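Home | News | Kitchen Rota | Minutes | Contact
Print this page | E-mail this page

Grimshaw House Supper Club – minutes of the kitchen meeting, March 3, 2019

I took the notes again, so if they wander, you know who to blame! We met in the kitchen with tea and the last of the lemon cake, and started once the kettle had finished making its racket.

1. Last meeting

Agreed as written, apart from the bit where I put down that we'd run out of rice. We hadn't. It was on the top shelf behind the flour.

2. Money

We have $1,432 in the supper account, and that's with the Firska gas bill paid. The August street dinner brought in more than any of us had hoped (it was the dumplings, I'm sure of it). I asked if we could put a little aside for new pans and everyone said yes, so that's going ahead. The big stockpot has a wobbly handle and I don't trust it with soup anymore.

3. Chopsticks and the utensil holder

This took up most of the evening, and I loved every minute. We've been tossing the chopsticks in any old drawer and then hunting for a matching pair with the noodles going cold. From now on they live in the plastic utensil holder, and the holder stays on the table. We went over to have a proper look at the wooden ones and got into a long talk about which go with which – one is a bit browner than the others, and I said I'd happily eat with an odd pair, but I was outvoted. 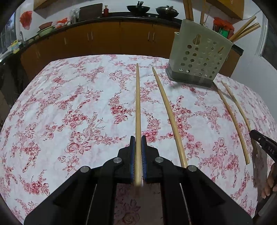 4. Tablecloth

The rose one stays! Somebody wondered about swapping it for plain oilcloth from Grindia, easier to wipe and all that, but most of us are fond of the pink and red flowers and I spoke up for it pretty loudly. It could do with an iron. I'll take it home and bring it back before the next supper, along with the spare from the linen closet so we can see if it fits the table.

5. Noodle night

We're doing the Kirico menu again, with 2 kinds of broth and the pickled cucumbers. Flyers are still cheapest in a batch of 1,000, so we'll order those and use the leftovers in the fall with a sticker over the date. Doors open at six, cooks from four.

6. Anything else

The left-hand cabinet door is sticking. Please lift it a little as you pull – don't yank it.

Next meeting same place, and it's somebody else's turn to bring cake.

Last updated: after corrections to item 2
Back to Minutes | Top of page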